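4.2 Surface Allocation in the Shared Workroom

The Grurkska building has one workroom and, by the tenancy agreement, one purpose for it, namely "general use." The agreement does not define general use. The tenants have been defining it for themselves ever since, chiefly by leaving things on the furniture. Our interest in this section is in what we have called surface claims: the small acts by which a person turns part of a common table into theirs for an hour, an afternoon or, in one well-remembered case, most of February.

Earlier work on shared offices has tended to treat the desk as the unit of territory. This suits offices that have desks. Grurkska has tables, which are pushed together and pulled apart according to need, and a claim made on Monday's arrangement may find itself straddling two pieces of furniture by the afternoon. Informants were consistently vague about who moves the tables. They were not at all vague about who ought to ask first.

We found that joins between tables were treated as borders, and treated so with a seriousness that surprised us. A mug could wander freely across a continuous surface without comment. The same mug set down a hand's width past a seam was described by one informant as "a bit much." When asked whether the seam had any official standing, she said of course it didn't, and then moved her notebook back to her own side of it.

The layout code used in the analysis records only three things: the number of table sections, the direction of any join, and which side is nearer the door. We left out chairs. Chairs at Grurkska behave more like weather, and an early attempt to track them cost the second author a good part of the summer. The pushed-together layout, with one section behind the other (Figure 9), was the one most often named in interviews as "the normal way," including by tenants who had described a different normal way ten minutes before.

Claims fell into two broad groups. Holding claims used an object of low value, such as a scarf or an old catalogue, to keep a place while its owner was elsewhere. Working claims used the work itself. Holding claims were resented more and challenged less. Of the 17 disputes reported to us, all but two concerned a holding claim, and in nearly every one the aggrieved party had said nothing at the time, gone off to make tea, and raised the matter later with somebody who had not been there.

The exception was Lempi Jääskeläinen, who has rented at Grurkska longer than any other tenant and whose practice was simply to pick up the scarf, fold it neatly and sit down. Several informants disapproved of this. Several of the same informants admitted they would like to be able to do it. Her own account was brief: a table is for what is on it now, and a scarf is not doing anything.

Figure 9. The two-section layout, with the join running side to side.

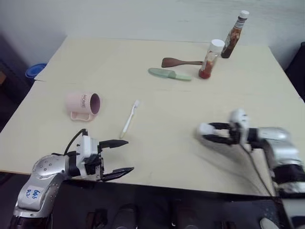

It would be easy to read her position as a rule in waiting, and the tenants did try to write one. The draft, pinned up on 3rd January, proposed that unattended belongings lapse after an interval to be agreed. The interval was never agreed. The notice itself stayed up long enough to be partly covered by another notice, and was by then, under any sensible reading of its own terms, unattended.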